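Open day at the Panyasiri stone works, Pindau
24/09/2020

I had been promising myself a trip out to Panyasiri for a good two years, ever since a friend came home with one of their little side tables in the back of her car, and on Thursday I finally caught the early bus from Brinum and went. What a lovely morning it was! They open the gates only in September, and you are free to wander wherever there isn't a rope across.

Wiroj Thepsuriya showed our group round the cutting shed first, where the slabs stand on edge like enormous books - 377 of them, according to the chalkboard by the door, though he said the board is always a day or so behind. He let us run our hands over the rough side and then the polished side of the same piece, and I could have stayed there all morning (my feet were rather glad when we moved on, mind you).

After that came the room I liked best, where the finished tops are set out as people would use them at home. There was a dark red marble one I kept going back to, with a MacBook Pro open on it and a picture of a rocky coast under pink and orange clouds on the screen.

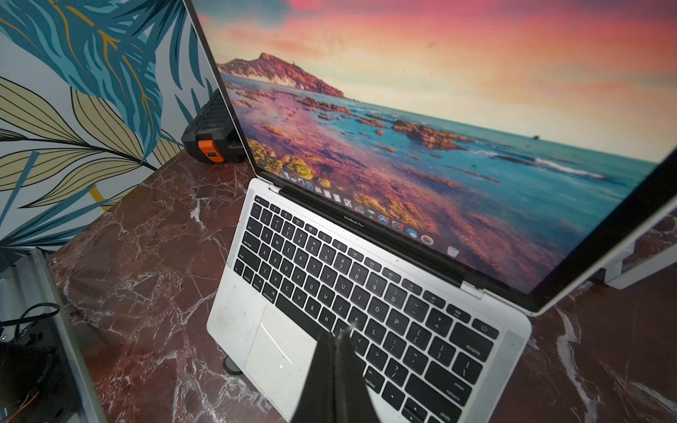 I asked what a top like that would need in the way of looking after, as I am forever putting cups down without a mat. Wiroj was very patient with me. Warm water and a soft cloth for every day, he said, never vinegar or lemon, and a coat of sealer now and again - they use one called Protel, and sell it in the shop by the gate. I bought a tin, although I don't yet own any marble, which made my sister laugh when I rang her.

Lunch was noodles under the trees, 89 baht with a cold drink, and very good too. The bus back is the 515 and it stops right opposite the gates, but do check the time of the last one, as I only just caught mine.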